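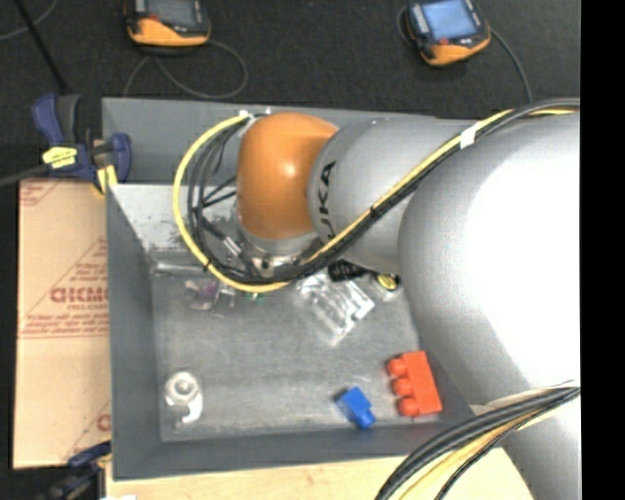
**Teaching by hand: what are we paying for?**

I promised in the May issue that I'd go and look at bin picking by demonstration before saying anything more about it, and I have now done that. I spent two days at the Quaye shop, watching people teach a robot arm to take things out of a metal bin. I came home less annoyed than I went, but I still have a list of complaints, and since this is my column you're getting the list.

The pitch, for anyone who skipped the last few issues: you don't write a program. A person guides the arm through the job, either by pushing it around by hand or by driving it from a remote control, and the system records what the arm did. Do that enough times and the robot is supposed to work out the rest. Zidudlow sells the software that does the learning part, and their brochure says "anyone on your floor can be the teacher." I'd like to talk about the word "anyone."

**Who does the teaching**

The person I watched most was Lærke Briem, who has been running the demonstrations at Quaye since they started. She is very good. She brings the wrist down over the bin at a slant, stops a little high, turns it, and then goes in. It looks easy in the way that parallel parking looks easy when a bus driver does it.

Then they let me try. My first session was 30 attempts by remote, and I got 27 of them recorded before I gave up and went to find coffee. I say "recorded" on purpose. Several of those were me hunting around over the bin, going the wrong way because left on the stick isn't left from where I was standing, and finally shoving at something until it moved. Every one of those wobbles goes into the file. When I asked what the software makes of a teacher who dithers, I was told it "averages out." Averages out to what? If I hesitate in the same spot every time, and I do, then the average is a robot that hesitates in that spot.

Lærke's answer was better than the brochure's. She throws out her own bad takes, straight away, before she forgets why they were bad. She also said she throws out some that succeeded, if she got there by luck. I asked whether the other operators do the same. "Some of them," she said.

So there's your first hidden cost. You need a teacher who can tell a good lesson from a bad one, and who is willing to bin her own work with a supervisor looking at the totals.

**Hand guiding against the remote**

I had assumed hand guiding would win easily. You grab the arm, you move it, you feel it bump. With a small arm on a bench I think that's true. A big one is another matter. Even with the weight balanced out by the controller, it takes a real push to get moving and another to stop, and you end up leaning over the work with your own sleeve in the bin. You also have to mind the cables. A loop hanging off the wrist has opinions about which way you turn, and if you fight it in the lesson you've taught the robot to fight it too.

The remote gets you out of the way, which the safety people like. What you lose is touch. Pushing down on the floor of a metal bin by remote feels exactly like pushing down on nothing, until a limit trips and everything stops. Pitska makes a handset that is meant to buzz when the arm meets something. I tried it and found the buzz came late enough that I'd stopped trusting it by the end of the afternoon. Others on the team swear by it. Your hands may be better than mine.

If I had to choose today, I'd guide by hand for the first rough pass and use the remote for everything after. I would not let two people mix methods on the same job, though. Quaye did that early on and the arm ended up with two styles of approach that it switched between for no reason anyone could find.

**What goes in the bin**

The part of the visit I enjoyed was the junk. The bin gets toy building blocks, crinkly clear packaging, odd bits of plastic with hooks and rings on them. I used to think this was people tipping out a desk drawer, and I've changed my mind a bit. A toy block has flat sides and it stays put. Clear plastic is a misery for any camera, with shine all along the folds, and it gives way when you press it. Put the two near each other and you learn quickly whether the robot has picked up anything beyond "go down in the middle and hope."

My complaint is with how the numbers get reported. Zidudlow's demo sheet for this kind of task gives one success figure for the whole mix. One figure! If the blocks are easy and the clear stuff is hard, I can make that figure say whatever I want by changing what I tip in. Ask for results item by item. If the salesperson can't give you that, ask to fill the bin yourself, and bring a bread bag.

Ask about the bin, too. Sloping walls slide things toward the floor and toward each other, and the corners are where fingers and suction cups go to die. A robot taught with most of the goods out in the open has had very few lessons about corners.

**The sums**

Quaye kept a proper log, bless them, and let me read it. For the current version of the job they recorded 222 demonstrations. Of those, 66 were thrown out on review. That's nearly a third of the teaching time gone, and this is a careful team with a patient lead. None of it shows up in the quote you'll be given, where a demonstration is priced as if every one is a keeper.

The log also doesn't count resets. After each pick someone has to put the thing back, stir the bin, and check that the clamps haven't crept. I watched this go on all day. It's dull and it's most of the work. When a vendor tells you a lesson takes under a minute, they mean the part with the robot moving.

Compare that with the old way. Sudon, down the road from Quaye, still pays a programmer to set fixed pick points for trays of identical parts, and it works, and it was working before any of us had heard the phrase "learning from demonstration." If your parts come in trays, stay with that. I can't see what you'd gain.

Where I'll give ground is the mixed bin. I wouldn't want to write a program for that heap, and I don't think many of you would either. By the second afternoon the arm was doing a fair job of the blocks by itself. It went in at Lærke's slant, stopped a little high, and turned, just as she does. I'll admit I stood there and watched it for longer than I needed to. Then it went for the clear package and pressed down on it three times in a row without getting hold of it, and Lærke reached for the stop button and started a new take.

If you've run one of these systems for longer than a trial, please write in, especially if you kept a log of what you threw away. I'd also like to hear from anyone who has swapped teachers halfway through a job and kept the old lessons. Quaye is about to do it, and they've agreed to let me come back and see how it goes.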